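Fulstead Court Supply
Carts, Baskets & Pickup

Rollcombe Ball Cart
Teaching cart for tennis, holds 99 balls, folds flat-ish

In stock. Ships from our Drusby warehouse.

The Rollcombe is a ball cart. It carries tennis balls from the shed to the court, stands next to a coach at a comfortable height for an hour, and then carries most of the same balls back. We have been making it for 12 years and have changed it twice, once because the wheels were bad and once because customers said the new wheels looked like the old bad ones.

It was built for people who feed balls for a living, or who have agreed to do it for a niece and are now in their third summer. The basket sits at hip height on its tall setting, so you can take a ball without looking and without the small bow that wrecks your lower back by August. The low setting is for kneeling coaches and junior groups. Small children will treat any basket they can see into as a swimming pool, so use the low setting with that in mind.

What holds it up

The frame is powder-coated steel tube with a locking brace on each side. Push down on the braces until they click. If they don't click, the cart will still stand up, and it will go on standing up until somebody leans on it while telling a story. Please listen for the click.

The basket is a nylon liner hung from the frame on snaps. It comes off for washing. We suggest washing it once a season, and we know from the returns bench that the usual figure is never. Clay dust brushes out when dry. Green felt fuzz does not brush out of anything and we have stopped promising that it will.

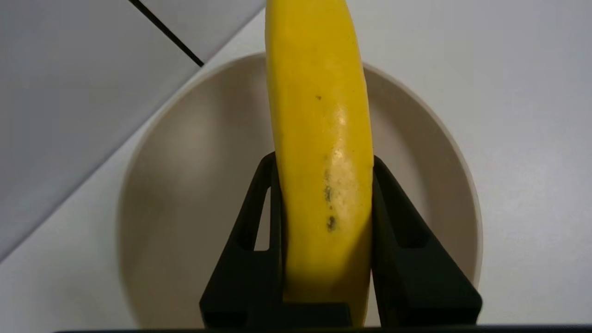 There's a flat tray under the basket as well, which we added after a great many letters. It takes a stack of marker cones, a can or two, a phone, a water bottle lying down. The lip is low, so a bottle lying down will roll on a sloping court, and every public court we have ever stood on slopes. Set it crosswise.

Wheels

Four of them, two fixed and two swiveling, all wide enough to cross the gap under a court gate without stopping dead and pitching the load onto the baseline. The swivel pair have foot brakes. On a hard court you can push the cart with one hand. On clay it wants two hands and leaves faint tracks, which you will sweep out with the rest of your footprints. On grass it does what all carts do on grass, and most people end up walking backward and dragging it.

The wheels don't squeak when new. They will squeak by spring if the cart lives outdoors. A drop of light oil on each axle fixes it, and don't use cooking spray, however confident the man on the next court sounds.

Folding

Lift the basket liner off, release both braces, and bring the handles together. Folded, the cart goes in the trunk of a mid-size sedan with the back seat up. It also goes in a hatchback if you're willing to take out the thing that you keep meaning to take out of the hatchback. We call it flat-ish on the label because the wheels stick out on one side, and a previous version of this page that said "flat" brought us some very accurate photographs with rulers in them.

Fold it with the balls in once and you won't do it again.

Height and hands

The handles are covered with the same kind of foam you find on lawn mowers. It's comfortable for the first two years and then it starts to shed. Replacement sleeves are sold in pairs and go on with soapy water and some language. The cart is the same on both sides, so left-handed coaches can stand wherever they like, a freedom that they tell us is rare.

Loading it

Capacity is 99 balls. We are asked constantly why it isn't a hundred. The basket was designed first and filled second, and when the last ball went on top it rolled off. You can fit more by pressing them down, and you can fit fewer by using the larger foam balls made for beginners. With foam, stop when the pile reaches the rim and forget the number.
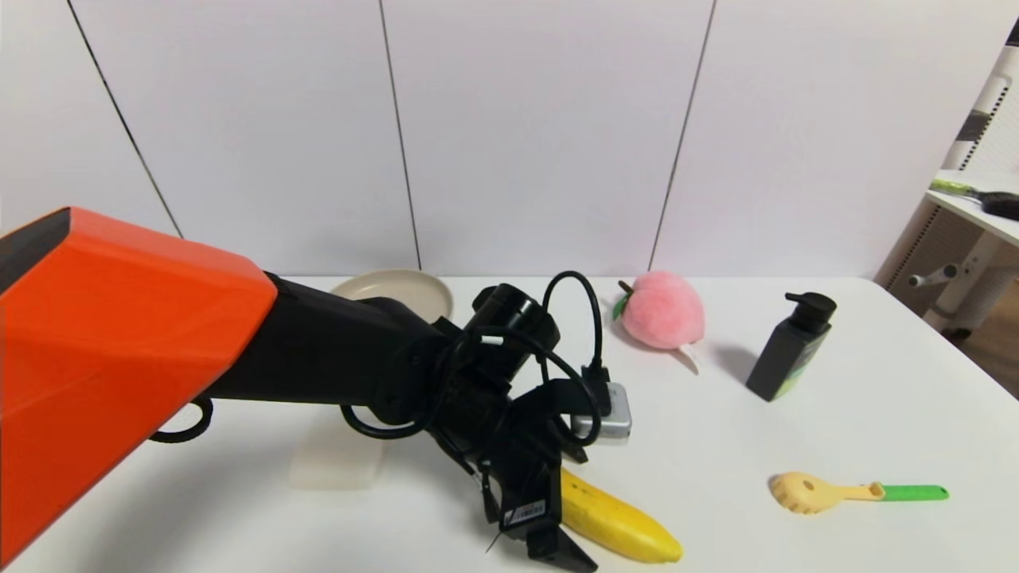 Can I leave the cart outside all winter?

We'd rather you didn't. The steel is coated and will cope with rain, but the liner fades, the brace springs get stiff, and wet balls left in the basket turn into something closer to fruit. If you have no shed, take the liner and the balls indoors, fold the frame, and put the Drusby cover over it with the drawcord pulled tight at the bottom.

Does it work for pickleball?

It holds the balls perfectly well. They weigh so little that a full cart will wander off in a breeze, so use both brakes. The liner is closed fabric, with no gaps for a smaller ball to drop through.

How long does it take to put together?

Out of the box, you attach the four wheels, the tray and the liner. One wrench is included. People who read the sheet take a short time, and people who don't take that same short time plus the time needed to turn the tray the right way up.

Is the liner the same as the one on the Villa?

The Villa liner is narrower and has three snaps a side. The Rollcombe has four. They look alike in a dark shed, and the Villa liner will go on the Rollcombe frame if pulled hard enough, right up to the moment when it comes off again.

Which one should I buy?

We make two carts, and the choice is simpler than our catalog makes it seem. The Villa is the small one. It has two wheels and a kickstand and you tip it back to roll it, like a suitcase. It's right for one player practicing serves, for parents, and for anybody who parks a long way from the court and has to deal with stairs. The Rollcombe has four wheels and stays level, and it's for lessons and clinics and group practice. If you regularly have more than three people hitting, buy the Rollcombe. If you regularly have nobody else hitting, the Villa costs less and takes up less of the hall closet, and will do your serve exactly as much good.

Some clubs buy one Rollcombe per court. Others buy one for the whole place and let the coaches work it out among themselves. We have supplied both kinds of club and the first kind sounds happier on the phone.

Testing

Before the current frame went on sale we opened and folded one 2,000 times at the bench in Drusby, over a number of afternoons, with the radio on. The left brace spring gave out before the end on the first sample. We changed to a thicker spring and started over from zero, to the deep joy of everyone in the building. The second sample got through the full run and is still used to prop open the loading door.

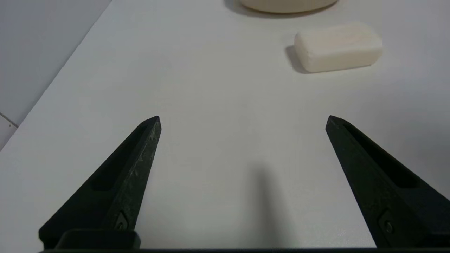 We also roll each new batch of wheels over the lip of the loading dock under a full basket, which tells you more than a lab would. A wheel that survives the lip will survive a court gate. Any wheel that doesn't is found by the forklift.

Warranty

The frame and braces are covered for 12 months from purchase. The wheels and the liner are covered for the same period against faults, by which we mean our faults. We replace parts, and we don't ask for the broken one back unless it sounds interesting. Things the warranty leaves out: rust on carts left by the sea, liners chewed by dogs, frames backed over by the owner, and frames backed over by the owner's spouse, a separate category that we were once asked to consider and did consider.

Keep your receipt or the order email. If you have neither, look for the sticker inside the left leg. It has the batch number on it, and that will usually do.

Spares

Every part of the Rollcombe can be bought on its own:

Basket liner, green or navy
Wheel, fixed
Wheel, swivel with brake
Brake pedal only
Brace and spring, left
Brace and spring, right
Under-tray
Foam handle sleeves, pair
Snap kit for liner
Drusby cover, one size

The left and right braces are mirror images and are not interchangeable. They are labeled L and R as seen by a person standing behind the cart and pushing it. If you are standing in front of the cart, please go around.

In navy, the liner shows chalk. In green, it shows red clay. Coaches with strong opinions order one of each and swap them, and coaches without strong opinions have never been in touch with us.

Shipping and returns

The cart ships in one carton. The carton is long and awkward and carriers tend to leave it upright against the front door, so open carefully if you have been expecting it. Spares go by regular mail. Orders in by noon leave the same working day, except in the spring rush before school season, when they leave when they leave and we send an email saying so.

Unused carts may be returned for a refund within the period printed on your packing slip. "Unused" allows for assembly and a thoughtful lap of the driveway. Carts with clay in the axles have been used.

Clubs, schools and parks departments can order on account. Ask for the trade sheet, and tell us how many courts you have and what they're made of, so that we can talk you out of the wrong wheels. Balls are not included with the cart. We sell those on another page, by the case, and the cases are also awkward.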